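Cludico Help Desk
Country Risk Data > Trade dependence module
Import dependence index reads zero for 14 countries after code list update
Status: Resolved
Priority: High
Opened by: Despina Bakalis, Pallinside
Opened: 21st February

Summary

The energy import dependence index returns 0.00 for 14 of the 112 reporting countries. All of them had non-zero values in the previous release. Two are net importers of gas with no domestic production, so a zero reading can't be right. The bloc averages are pulled down as a result, and the sanctions exposure score, which takes the index as an input, now ranks several of these countries as low risk.

Steps to reproduce

1. Open the trade dependence module and select the current release.
2. Set commodity group to Energy, flow to Imports, partner to All.
3. Run the index for all reporters and sort ascending.
4. The affected countries appear at the top with 0.00 and no warning flag.

Expected: values close to the previous release, or a blank with the flag "insufficient data".
Got: 0.00, flag column empty.

Log

Support, first reply
Reproduced on the Wesville server. Not reproduced on Aguiar, which still has the old partner code list. Please confirm which server your exports use.

Despina Bakalis
Wesville. We moved in January. The same query on Aguiar gives sensible figures for every reporter, but we can't use it for the briefing as it lacks the latest quarter.

Support
Checked the raw import table. The records for the affected reporters are present: 3,322 rows in the energy group, values populated. The loss happens after loading, at the join with the partner table.

Support
Tried clearing the cached aggregates and rebuilding. No change.
Tried raising the batch limit from its default of 4,000 rows. No change. Put back to default.
Tried running one affected reporter with partner set to a single named country. Also returns 0.00.

Despina Bakalis
One thing from our side. Every affected reporter withholds partner detail for gas and files it under "area not specified". Their oil figures do have named partners, so I would expect a partial value at least.

Support
Thank you, that narrows it. The new code list retires the old "area not specified" code and replaces it with two others. The partner table on Wesville has the new pair only. Rows with the old code fail the join. A validation rule then treats the reporter's whole energy group as incomplete and sets it to zero where it should set it to null. Two separate faults: the missing code mapping and the wrong default.

Despina Bakalis
Does the zero also feed the bloc averages with full GDP weight?

Support
Yes. A null would have been left out and the weights rescaled. The bloc figures in the current release should not be quoted until the rebuild is done.

Fix applied

Added a mapping from the retired code to its replacements in the partner table on Wesville.
Changed the validation default from zero to null, with the flag "insufficient data".
Rebuilt the energy group, then the bloc averages, then the sanctions exposure score, in that order.
Compared against Aguiar for the last quarter held by both servers. All 112 reporters match to two decimal places.

Despina Bakalis
Confirmed at our end. Rankings are back where we would expect them. One reporter still shows the flag, but it has filed nothing for the quarter, so I take that as correct.

Attachments 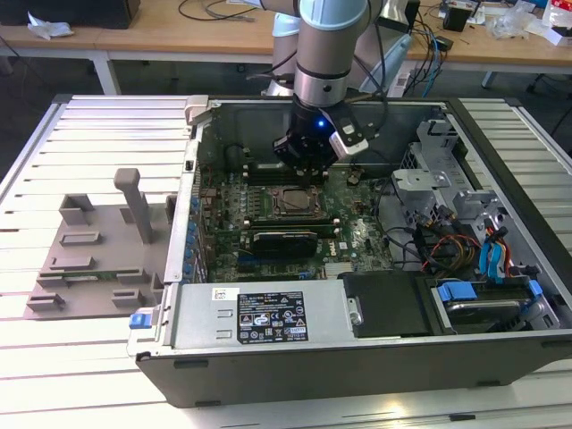
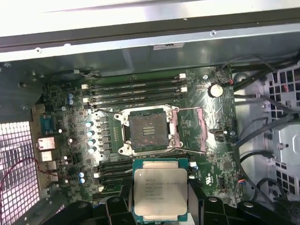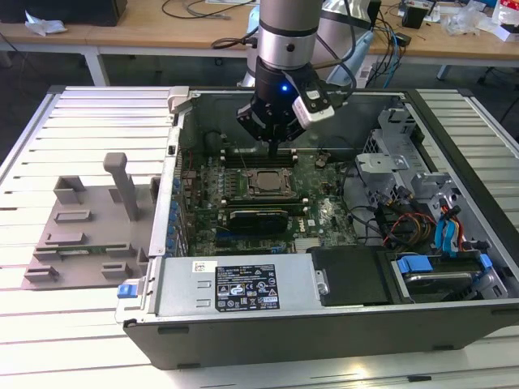
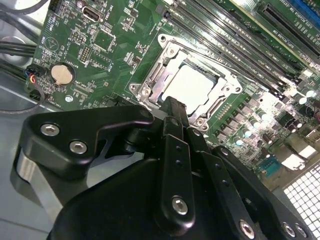
Follow-up

Food and fertiliser groups use the same partner table and have not been rebuilt. Scheduled with the March release.
Users who exported the sanctions exposure score from Wesville before the rebuild should run the export again. Saved charts do not refresh by themselves.
Release notes to list the retired code and both replacements.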